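Paula Dinu
10 March 2020

OK, long thread, get a coffee. I finally had a proper go with two sets of hand-held grippers, the Varnis pair and the Lelik pair, and a few of you have been asking (very patiently!) which one I'd keep.

First the feel. The Lelik is the lighter of the two and I loved it for the first 5 minutes, but the trigger is stiff and my thumbs were grumbling well before lunch. The Varnis has a longer, softer pull and you sort of forget you're squeezing it, which is lovely when you have a whole table to lay.

The task was table setting, same as last June. Plate, bowl, spoon, chopsticks, cups. I did 12 rounds with each pair and then Garnet Kowalchuk did seven more, bless him, with much steadier hands than mine.
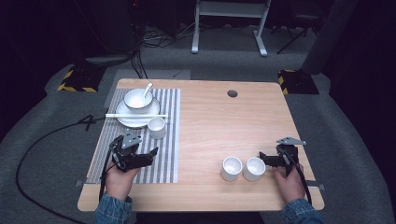

Varnis pair in hand, one cup on the placemat and two still over on the bare wood.

Cups were easy with both. Chopsticks were not! With the Lelik I kept pinching one and rolling the other away. The Varnis jaws close flatter, so I could get hold of a single stick and set it down more or less straight.

Cables - yes, I still grumble about them. Garnet wants to try the Pondard controller next so we can see if it copes better when both hands close at once.

So for now I'm keeping the Varnis on the bench and sending the Lelik back to Lavoie with a nice note about the trigger. If any of you have softened that spring yourselves, please tell me how, I'd love to give it another try.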